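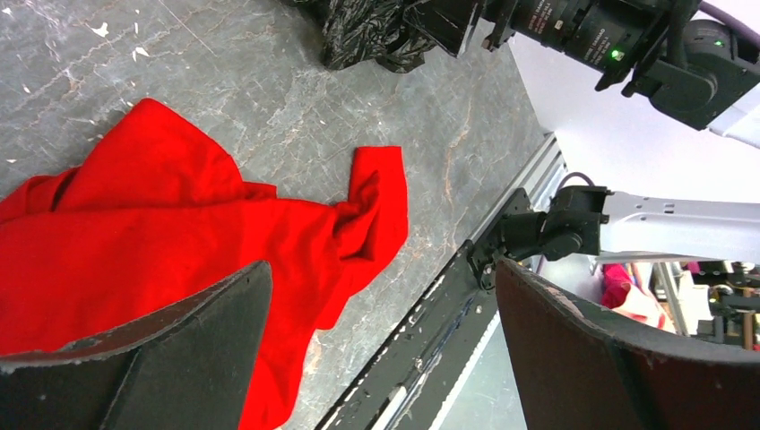
Tooling update: perception and arm coordination, release 2 of the Tokden stack

Oct 22, 2020

The Tokden control stack now handles thin plastic film and woven cloth in the same workspace without a manual mode switch. Until this release, an operator had to pick a material profile before each run, and the planner applied it to everything on the table. Profiles are now assigned per segment by the Cistance perception module and passed to the planner along with the mask.

Segmentation is the larger part of the change. Matte cloth was never much trouble. A saturated color on a gray table gives a clean mask even when the fabric is bunched up. Black film is harder. Its creases return bright highlights next to areas with almost no signal, and the old module split one bag into many small regions. The new module was retrained on 1,898 labeled wrist-camera images, with film labeled as a single object across highlights, shadow and any part that lets light through.

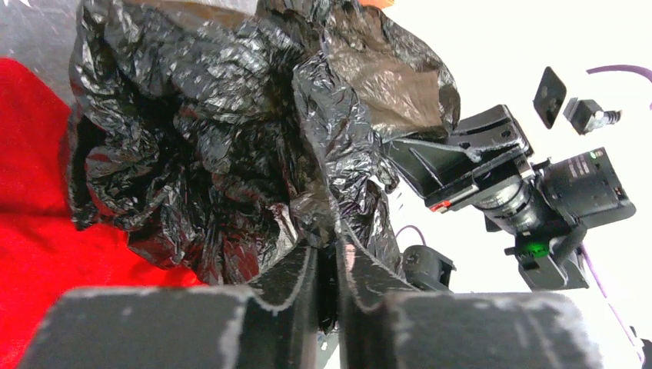 Translucent areas still cause errors. Where film is backlit, the mask tends to stop at the point where the plastic turns pale, and the planner then treats the remainder as background. The workaround is to set film_margin to 10 in the segment config, which grows the mask by that many pixels before grasp candidates are scored. Leave it at zero for cloth. A wide margin on cloth produces candidates that close on the table surface.

Overlap between film and cloth is resolved by assigning the contact region to the film. This is a conservative choice. The film profile uses the lower closing force, so a wrong label in that region costs a weak grasp and a retry.

On the control side, the two arms now share one collision model. Each wrist publishes its pose and its cable envelope, and the planner rejects any path that brings one gripper inside the other's envelope. Cable loops are modeled as fixed arcs. They do not follow the joint angle yet, so clearances near the wrist are larger than they need to be. Kravets is working on a version that reads the arc from the joint state, planned for January.

The grasp planner timeout has been raised to 600 milliseconds. Runs with a single object rarely reach it. Runs with overlapping materials sometimes do, and in that case the planner returns the best candidate found so far and writes a warning to the log.

Sites running the Lalton log viewer need to update it before installing this release. Older versions of the viewer do not read the per-segment profile field and will show every grasp as cloth.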